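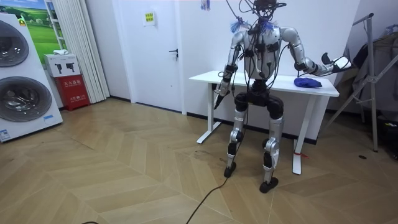

Leone Writers' Group: members' fiction

4 min read

The Desk
by Zoila Puma

Ilaria Marchetti came back to the second floor with a blue cloth and a bowl of warm water. She put the bowl on the floor, where it couldn't tip over anything important, and dropped the cloth on the desk.

The desk was white. She had bought it in November with her own money, 200 for the top and the legs together, from a firm called Prustel that was closing down. It had stood against the same wall ever since. People ate at it, signed things on it and leaned on it when they were on the phone.

Now there was ink on it. Dimas had been drawing the new layout for the stockroom and had gone over the end of the paper. He hadn't noticed, or he had noticed and gone to lunch.

She wet a corner of the cloth and rubbed. The ink moved. It went from being a line to being a stain, and the stain went wherever her hand went.

"You want spirit for that," said Aldo Dal Bello from the doorway. He had his coat on already.

"We haven't got spirit."

"My mother used milk."

"On a desk?"

"On a shirt." He thought about it. "It didn't come out of the shirt either."

He went down the stairs. She heard him stop at the bottom to look for his keys, and then the street door.

She folded the cloth to a clean side and tried again, in long strokes this time, away from herself and to the right. The grey went with it and thinned out. When she stood up straight her back hurt. The worst of it hadn't shifted at all. 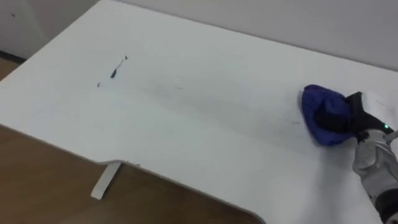
The mark at the end of the afternoon.

Dimas Mangundap came in while she was looking at it. He had a sandwich in one hand. He looked at the desk and put the sandwich behind his back, as if that were the problem.

"Was that me?"

"Who else draws shelves?"

"I thought it was the washable one."

"It might be. I'm washing it."

He picked up the cloth and wrung it out over the bowl. She moved over. He was heavier than she was and pressed harder, and for a while neither of them spoke. The late sun had got on to the floorboards and she watched that.

"They're letting the floor go, aren't they?" he said. "Benedito told me."

"Benedito shouldn't have."

"So what was I measuring the stockroom for?"

She had been asking herself that since the morning. The letter from Fivent was in her bag, two pages, very polite. It gave them seven weeks. She had let him carry on with his drawing as he'd seemed happy doing it, and she hadn't wanted to be the one to go over and say stop.

"I should have told you," she said.

"Yes."

He kept rubbing. A bit more of the grey came away.

"Will they take the desk?" he asked.

"It's mine."

"Then it's worth getting this off."

He went to change the water. She sat on the edge of the desk, on the clean end, and ate half of his sandwich.

We use cookies to remember your reading preferences. Accept | Manage

Comments (3)

Benedito Batista
Not sure I like being the one who can't keep a secret, Zoila! I did like the milk though.

mekutden_reader
Nail varnish remover would have done it, but test underneath first. Good story. Does he get the other half of the sandwich?

Hazel T.
I read this one twice. The "Yes" on its own line is the bit that got me.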